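Unit 3: Choosing Waters for Beginner Paddling Groups

Course leader: Berkay Uçar

Students should be able to compare two or more venues and justify a choice in writing. The unit uses Pallby, a sheltered lake, and Skosmont, a slow river reach with a public slipway.

Lakes are simple to supervise, but an offshore wind can carry a novice on a paddle board a long way from the bank. Rivers give more shelter. They also require a planned landing point downstream, and the leader must know the flow on the day.

The Pallby circuit measures 4000 metres. The Skosmont route, from slipway to footbridge, measures 3552 metres and is normally paddled one way.
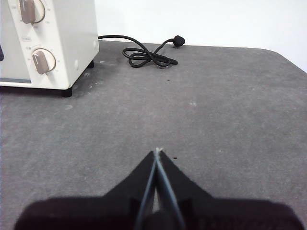
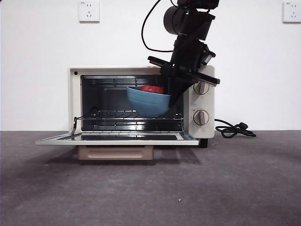
Leaders should check access rights before publishing any programme. Launching permission does not always include permission to land elsewhere.

Reading for the next session: the Prestden access notes, sections on parking and changing facilities. Written comparisons are due by the end of November.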